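The Cool Side of the Bed
Home and Habit, August 17, 2022
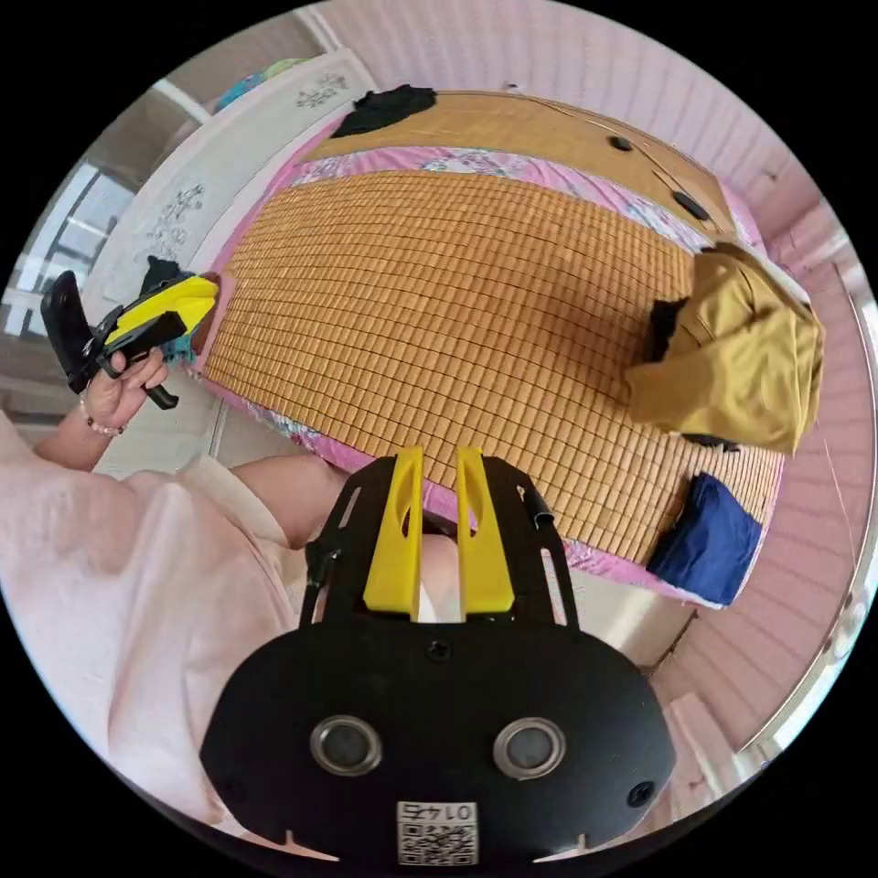 In the hot months my family changed the bed before we changed anything else in the house. The quilt went into the cupboard, and out came the mat, which my grandmother wiped with a damp cloth on both sides. A mat of small bamboo tiles, like the tan one laid over a pink flowered sheet, bends easily when you lift a corner, and the sheet under it saves the mattress from the edges. It is also a good surface for sorting clothes. A navy cloth stays folded where you put it, and an olive-yellow garment can wait in its heap until you have decided about it.

I bought my own mat from Laryea, a small shop in Dumwood, where they keep 200 of them standing in rolls by the door. The owner gave me 2 rules. Never dry it in strong sun, and never fold it across the tiles.

Mine has now served for 3 summers. The thread is a little loose at one corner, and I mend it in March, when the evenings are still cold and the mat is not yet needed.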